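Keeping a strap with its container in a shared drawer
Household Storage > Small items
Posted 2021-07-21, 229 views

Gunov
I have several small plastic containers, each with a separate ribbed strap. Stored together in one drawer, the straps tangle and end up with the wrong container. Rubber bands leave marks on the ribbing. Is there a method that doesn't need a bag for each set?

Plandenier
Just use bags. Cheap and done.

Dal Bello
Bags work but they take up nearly half the drawer. I keep mine without them, as follows.

Lay the strap flat on a table and take out any twist before coiling. A twist left in will push the coil open within a day or so. If one end has a loop or a fold, start from that end - the thick part then sits in the center and the outer turns stay even.

Set the container down next to the strap and check the coil against its width. The coil should be smaller than the lid, or it will slide off when the drawer moves.
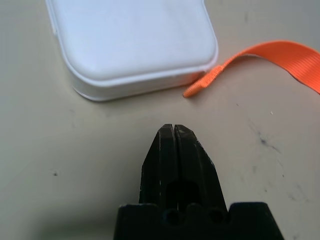 Hold the coil closed with a strip of paper 2 inches wide, taped to itself and not to the strap. Write the set number on the paper and again on the underside of the container. Straps that have been folded for a long time tend to curl - leave those under a heavy book overnight first.

Darkovico
Same method here, but with a strip of cloth. Paper tears after a few uses.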